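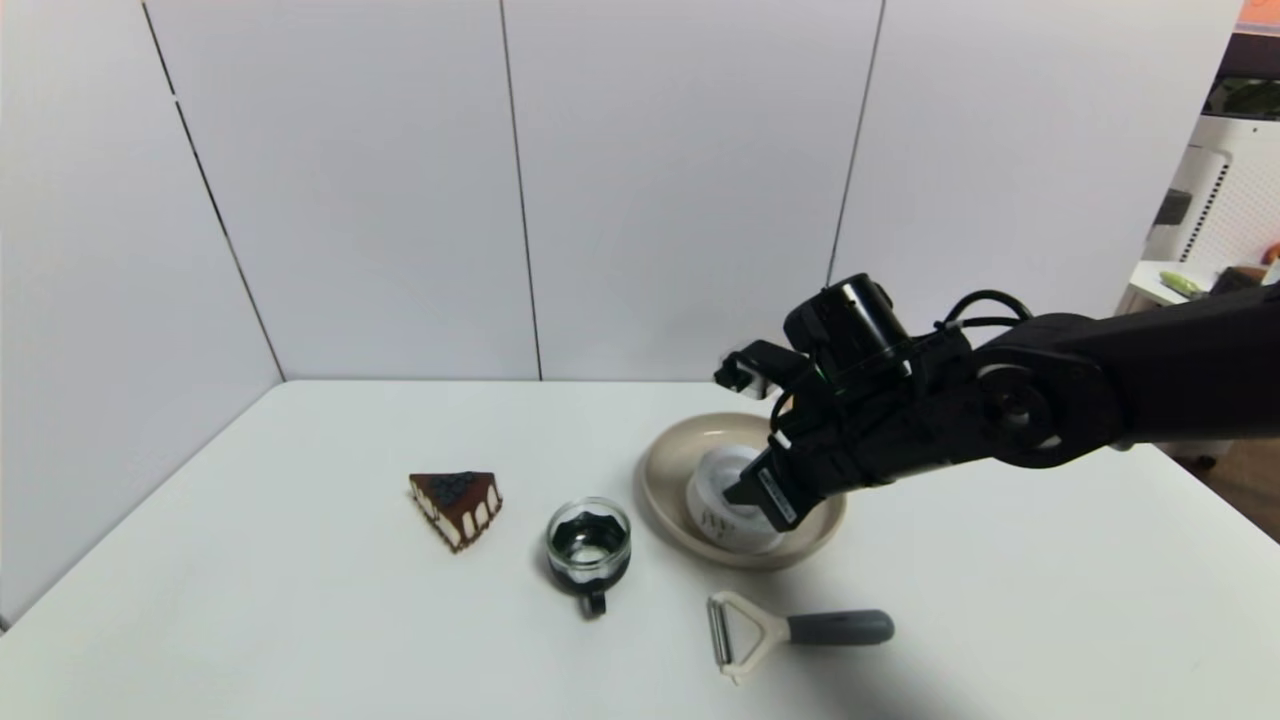 June 27, 2018. Water meter comparison, Costmont loop

Third entry on this. Picking up where the April pages left off, with the same complaint: I do not believe the Lirnine meter reads low at small flows, and I do not believe the people who say it does have checked their plumbing.

Claim as it came to us from Flullmont: a dripping faucet or a running toilet goes unrecorded on the Lirnine and gets caught on the Kushnir. Their evidence is two months of bills from two buildings. Different buildings, different tenants, different pipe age. That isn't a comparison. You could swap the meters and get the same bills for all anyone knows.

So, both meters in series on the loop, same water through each, bucket and scale at the end.

Setup

Kushnir upstream, Lirnine downstream, straight pipe between them. Purged for air until the sight tube ran clear. Supply from the header tank, not the street line, because the street line wanders too much after lunch. Scale zeroed with the wet bucket on it. The dry bucket gave us trouble in April and I am still not sure all of those early numbers are worth keeping. I would throw out everything before the pipe tape was redone.

Starting register on the Kushnir 1,965. Starting register on the Lirnine 659. The units on the two faces are the same, I checked twice, since last time somebody copied one of them with the decimal in the wrong spot and we argued over it for a morning.

Runs

Did 6 runs at trickle flow, valve barely cracked. Waited for the flow to settle before moving the hose to the bucket. Closed the valve at the end of each and let the hose drain before reading the scale.

First two runs: both meters agree with the scale as well as I can read them. Third run the Lirnine lagged. My first thought was well, there it is, and my second was to look at the hose, which had a kink where it goes over the rim of the sink. Straightened it, ran again, lag gone. I don't want to hang too much on that. A kink downstream of both meters should slow both of them equally, so it does not explain why only one lagged. Could be a sticky register wheel. Could be me reading it late. Leaving the run in the table with a mark next to it.

Last three runs, no difference I would defend in front of anyone.

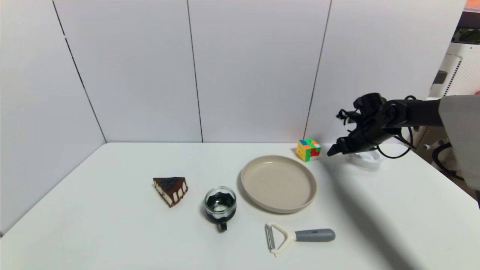

The trickle we can hold steady is still faster than a real faucet drip. This is the hole in the whole thing and Flullmont will find it in a minute. The needle valve creeps when it is nearly shut, so the flow at the end of a long run is lower than at the start, and a single average hides that. A drip also comes in pulses, and I have no idea what either meter does with a pulse. The brochure for the Kushnir talks about sensitivity at low flow and shows a smooth curve with no points on it. I don't trust a curve with no points on it.

Closing register on the Kushnir 2,077. Forgot to write the Lirnine closing number before I opened the valve to flush the loop, so the whole-session check can be done on one meter only. Annoying. The per-run readings are fine, they were written down as we went.

What I'd say if asked today

No sign so far that one brand beats the other at the flows we tried. That is weaker than saying they are equal. Please do not let it get turned into "lab confirms meters match" in the summary for Costmont, which is what happened with the pressure test.

Also still want to know how old the Flullmont meter was when it came out of the wall. A worn meter against a new one would give the result they are complaining about, whatever name was on the front.

To do

Replace needle valve or borrow the finer one.

Swap the order, Lirnine upstream. Should have done this first.

Repeat the third run with the kink put back on purpose.

Ask again for the removed meter. If they send it, do not clean it.

Closing numbers for BOTH registers go on the sheet before anyone touches the flush valve.

Order hose washers, the left one weeps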